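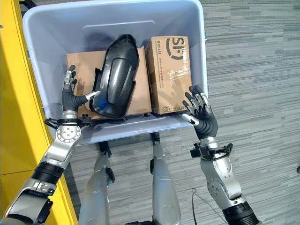 浅蓝紫色收纳箱,纸盒和黑色塑料件。

Plurkari的新潜水表Baran,这两周被人转到我首页好多遍了。限量567只,“自主机芯”,五年质保,发布页写得像得了什么奖。我看完发布页、说明书和质保条款,又去店里上手了一次,有些话想慢慢说。长,分开发。

先声明立场:没收钱,没借表,上一代Baran是我自己原价买的,戴到现在。也没打算劝谁别买。想买的早就付了订金,我拦不住,也没必要拦。

从“自主机芯”说起,这四个字是这次涨价的主要理由。发布页标题写的是“Plurkari自主机芯”,往下拉,正文里变成“由Plurkari主导定义”,再往下,规格表的小字里写“与Hekia联合开发”。同一个页面,三种说法,越往下字越小。

Hekia是做机芯的,给好几家小牌子供货,这在圈里不算秘密。他们家的东西我不讨厌,皮实,维修师傅也认得。问题只在于“主导定义”是什么意思。是画了图纸,还是挑了摆陀的颜色?这两件事差得很远,发布页上都能叫主导定义。

我在店里请柜员把底盖那面给我看了很久。摆陀是新的,镂空,刻了牌子的字,好看。夹板的分割线、摆轮的位置、快慢针的形式,和我手里上一代那枚Hekia基础机芯看着是一路的。当然隔着玻璃看不出里面的轮系改没改,所以我只说到这里,拆过的人请来打我脸。

问柜员,柜员说“改动很大”。问改了哪里,说“整体优化”。问零件能不能和上一代通用,说要问售后。我问的最后这条其实最要紧,因为它决定过几年坏了以后你能找谁修。

发消息问了售后。回复是“该机芯为专属型号,建议返厂保养”。我又问,如果返厂,主要零件是换还是修。回复是同一句话,一字不差,估计是模板。

所以我对“自主”两个字的实际理解是:以后只能找他们修。通用机芯的好处是满街都有师傅会弄,零件好找,价格透明。改个型号名,夹板换个打磨,这些好处就没了一大半,买的人还得多付一笔。

有人会说,大牌也这样。对,大牌也这样,所以大牌的保养费也一直有人骂。可大牌至少有个像样的备件承诺,哪怕是嘴上的。Plurkari的说明书我翻了两遍,关于备件供应年限,一句都没有。

接着说精度。发布页上写“严苛调校”,五个方位。方位写了,温度没写,测了多久没写,谁测的也没写。没有第三方证书,出厂附一张卡片,卡片上印的是公差范围,印刷体,每只一样。那不叫检测结果,那叫规格。

真要给单表检测结果,成本没有多高。校表仪打出来的纸条夹在盒子里就行,有些便宜得多的牌子都这么干。不给,我就默认它的离散度不好看。这个推断可能冤枉人,厂家要洗清也很容易,夹张纸条。

我那只上一代,买回来头一个月走得不错,后来慢慢偏快,现在平放一个样,表冠朝下另一个样。能接受,机械表嘛。但我买的时候听到的也是“严苛调校”,一个字没改,这次还在用。

说限量。567只,数字挺特别,发布页的解释是“致敬品牌首款潜水表的内部编号”。我去翻了以前的新闻稿和旧目录,没找到这个编号。旧目录扫描件是论坛里人传的,缺页,所以可能就在缺的那页上。也可能不在。

关键是限的是什么。仔细读:限量的是“深绿盘首发配色”。表壳不限,机芯不限,同一个壳子配别的颜色,条款里没说不出。上一代也是这个剧本,首发蓝盘限量,后来灰盘、黑盘陆续上,买蓝盘的人在群里气了好一阵。我就在那个群里,我买的就是蓝盘。

当时有人安慰大家说,首发就是首发,编号有意义。编号刻在底盖外圈,字很浅,我那只戴久了已经磨得要侧着光才看得清。这个细节新款没改,我特意看了,还是那么浅。

再说一个很小但让我很不舒服的事。预订页面一直显示“即将售罄”。我晚上看是即将售罄,第二天中午看是即将售罄,过了好些天还是。一个东西能即将这么久,我不太懂。页面没有余量,也没有已订数量。

Jometti是这次的独家零售,线上线下都归它。独家的后果就是没有别家可以比价,也没有别家可以试戴。我去的那家店只有一只样表,表带还是没裁过的橡胶带,戴在手上晃。柜员人很好,愿意让我试很久,这点得说公道话。

Jometti的订金条款,想下单的务必自己读一遍。订金可转不可退,“可转”的意思是能转去买店里别的表。也就是说你后悔了,钱还在他家,只是换个形式在他家。发布页上的说法是“灵活订金”。我认识的灵活不长这样。

交付时间写的是“预计十二月起分批”。“起”和“分批”两个词一叠,等于没有时间。分几批,按什么顺序,编号能不能选,都没写。上一代是按付尾款的先后发的,付早的人拿到的编号反而大,到现在也没人解释为什么。

下面讲防水,这个我比较较真,因为我真戴着下水。不是潜水,就是游泳,夏天在海边泡着。上一代的防水没出过问题,我承认。

新款的防水深度和上一代写的一样,但表冠变了,护肩收窄,表冠本身小了一圈。好看是好看了,侧面线条利落。代价是手湿的时候不好拧。我在店里干着手试,拧到头要换好几次手势。潜水表的表冠难拧,我觉得是个奇怪的取舍。

还有排氦阀。加了个排氦阀。绝大多数买这只表的人,包括我,一辈子都不会待在饱和潜水的舱里。一个用不上的阀门就是壳子上多一个孔,多一个孔就多一圈垫圈,多一圈垫圈保养的时候就多一项。发布页给它单独做了一屏动画。

我问柜员排氦阀的垫圈保养要不要另外收费。柜员第一次被人问这个,去后面打了电话,回来说“一般包含在内”。一般。我没再追。

圈口。陶瓷,夜光填充,单向。手感比上一代扎实很多,咔哒声很脆,虚位小。这个我挑不出毛病,真心觉得做得好。上一代的圈口松得像玩具,游完泳回来经常不知道转到哪去了。这次谁做的圈口,给他加薪。

盘面。深绿,渐变,中间亮边上暗。发布页的图拍得像森林深处的湖,店里灯下看就是绿,出了门在阴天里几乎是黑的。渐变盘都有这个毛病,上网下单的请有心理准备。字是移印的,放大镜下边缘干净。

日历窗。又是日历窗,开在那个不上不下的位置,斜着,白底黑字。绿盘配白日历盘,远看像盘上沾了张小纸片。上一代一大堆人提意见,官方在评论区回过“已反馈设计团队”。反馈的结果我看到了。

指针长度总算对了,分针够到刻度圈。上一代短一截,我忍了好久。

夜光。店里找了个柜子下面黑一点的地方捂着手看了看,够亮,时标和指针亮度一致。能亮多久没法在店里测。发布页写“整夜可读”,我建议所有厂家禁用这种说法,冬天的整夜和夏天的整夜差好几个小时呢。

表带。钢带有快速微调,按钮在扣的内侧,好用,但扣变得又长又厚。手腕细的人,扣会占掉下面整个弧度,坐在桌前打字会硌。我试的时候靠着玻璃柜台,已经觉得碍事。想要细扣没得选,官方配件页没有。

而且耳距又是非标的。又!Plurkari好像有一种执念,每代都弄一个奇怪的耳距,让你只能买它家表带。它家表带在Jometti卖多少钱,可以自己去看,看的时候最好坐着。

厚度,官方给的数不含玻璃。规格表那一行后面有个星号,星号对应的说明在页面最底部:“不含镜面凸起”。拱形蓝宝石凸得不少,衬衫袖口卡不卡,取决于凸起来的那部分。玻璃是表的一部分,我没听说谁戴表前先把玻璃拆下来。

镀膜。写的“双面镀膜”。外层镀膜的好处是透,坏处是会花,用几年外层会出现一道一道的细痕,看着像玻璃刮了,其实是膜刮了。我上一代就这样。质保不保膜,我问过,算“正常使用痕迹”。

正好说到质保。五年,听着很大方。读条款:机芯五年,表壳表带两年,镜面、镀膜、垫圈、表冠、皮质和橡胶部件不在内。另外,五年的前提是按要求返厂做中期检测,检测自费。没做中期检测,质保自动变两年。

翻译一下:你花钱买一次检测,换后面几年的机芯质保。这也不是不行,明说就好。发布页大字写“五年安心”,中期检测的事只在说明书靠后的那页出现,我是翻到那里才知道的。

还有一条,“非授权开盖即失去质保”。换个垫圈、换个电池那种街边开盖,这个圈子里的人都懂不能乱开。可是授权维修点有几个?官网的查询页点进去,我所在的城市没有,隔壁也没有。只能寄。寄过去的运费和保价谁出,条款写“视情况”。

我上一代寄修过一次,表冠管的问题。寄出去很久没有消息,中间我问了好几回,都是“正在排期”。回来之后表走得好了,表壳侧面多了一道我不记得有过的划痕。我没有寄之前的照片,所以这事没法讲,只能自认倒霉。教训:寄修之前,各个面都拍一遍。

说说评测。新款发布当天就出来一堆评测,标题各不相同,里面的句子有好几处很像,“腕间的深海”我至少在三家那里看到过。有的标了合作,有的没标。没标的我也不能说人家就收了钱,可能大家刚好都想到了腕间的深海。

认真讲,评测里几乎没人提非标耳距,没人提星号,没人提中期检测。提得最多的是故事:品牌和海,品牌和某段海岸,品牌和一种早就停产的旧表。复刻元素我不反感,老表好看的地方搬过来,挺好的。但故事占了大半篇,走时误差一个字没有,这篇东西的功能就很可疑了。

那只旧表我也去查了。发布页说Baran的盘面语言来自它。旧表是方形时标、箭头时针,新表是圆形时标、剑形指针。相同点我找到的是:都有秒针。写文案的人可能看到了我没看到的东西。

价格不细说了,各地不一样,反正比上一代高出一截。高出的部分对应什么,我自己列了一下:圈口变好,微调扣,指针变长,新摆陀,排氦阀,陶瓷。圈口和微调我愿意付钱。排氦阀你倒贴我都不想要。

如果手上有上一代,我的看法是没什么必要换。把表冠管的垫圈换一换,找个手稳的师傅调一下快慢,还能戴很多年,而且它用的是通用件,师傅打开就认识。

如果没有上一代,又确实喜欢绿盘,建议等普通版。我赌会有普通版。赌错了我在这个串下面认。等的时候还能顺便看看第一批人拿到手之后走时怎么样,日历跳得齐不齐,圈口的夜光填充掉不掉。

二手这块也有人私信问。限量版首发那阵子二手会高,过了那阵子会掉,掉到哪不知道。上一代蓝盘我看着它从加价掉到原价以下,过程没多久。拿表当理财的,别问我,我不懂,我只知道卖表的时候盒子证书一定要齐,外层纸套都别扔。

补一条,刚有人在评论里说我“没买就没资格说”。上一代我买了,条款我读了,店我去了。再说发布页就是写给没买的人看的,没买的人看完觉得不对劲,这流程挺正常。

再补一条。有人贴了Plurkari客服的回复,说Hekia只提供“基础架构”。基础架构这个词比联合开发又多了一层雾。我就想看一张零件清单,哪些是原来的,哪些是新做的。愿意贴出来,我转发置顶。

还有朋友问店里那只样表是不是量产状态。问得好,我忘了问。底盖上编号的位置是空的,所以大概率是样品,圈口手感到量产还是不是那样,得等交付。前面夸圈口的那条请按这个打点折。

暂时就这些。明早要早起,评论晚点看。骂我之前麻烦先读一下星号后面的字。

转发 5 评论 2

相关内容
非标耳距的表带到底去哪买
寄修之前要拍哪些角度
双面镀膜和单面镀膜,戴几年以后的样子
排氦阀:谁在用
上一代Baran蓝盘长期佩戴记录

联系我们 | 版权所有,转载请注明出处 | 返回顶部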